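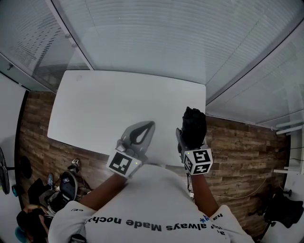 Money and Machines

How do you buy tools for teaching a robot?

Maybe you have saved money for a bicycle. First you looked at the price. Then you found out that you also needed a helmet, a lock and a pump, and the bicycle was not the only thing to pay for. Buying equipment for robot work is the same, only the list is longer.

At our workshop in Draruvstead we want a robot to learn to pick up soft things, like cloth. Soft things are difficult. A wooden block keeps its shape when you squeeze it, but a piece of cloth changes every time. So people do the job first, many times, with grippers they hold in their own hands. The robot learns from the recordings of how the people moved.

Look at the two gray grippers over the white table. The one in the left hand has its two soft fingers open. The one in the right hand is holding something black and crumpled. Each gripper has a white cube on it with black square patterns. A camera can find these patterns very easily, and then the computer can calculate where the gripper is and which way it is turned.

What goes on the list?

Jamie Tindall makes the shopping list for our workshop every January. Jamie begins with a question: what do we want to do this year? Only after this come the prices. If you begin with the prices, you may buy a thing because it is cheap, and later it stays in the cupboard.

This year the answer was "fold small towels." For this we needed a pair of grippers, because folding takes two hands. We call our pair the Bitedach set. It cost 1,000 dollars, and this was the biggest number on the page.

Then came the small numbers. Soft fingers get tired from squeezing. They can tear, like the rubber on an old eraser, so we bought spare ones for 105 dollars. Cables, a table and a box of towels for practice came to 417 dollars together.

Now you can do the adding:

Grippers: 1,000 dollars
Spare fingers: 105 dollars
Cables, table and towels: 417 dollars
All together: 1,522 dollars

Did you get the same? Very good!

Things you cannot put in a box

Some things on a plan are not sold in a shop. One of them is space. A person with two grippers must move the elbows freely, and cables must have a place to go where feet will not catch them. Before we ordered our table, we put tape on the floor in the shape of it and walked around the tape. The first shape was too long, and we chose a smaller table.

Another one is time. Our grippers came from a maker in Nurkley, and we waited 18 days for the package. The table came from Cheetham the next morning. If you have a plan with a start day, you must order the slow things first.

Try it at home

Choose a job for a robot in your house, for example putting socks in a drawer. Write down everything you would need for the teaching. Then show your list to another person and ask, "What did I forget?" When Jamie asked us this question, we had forgotten the towels.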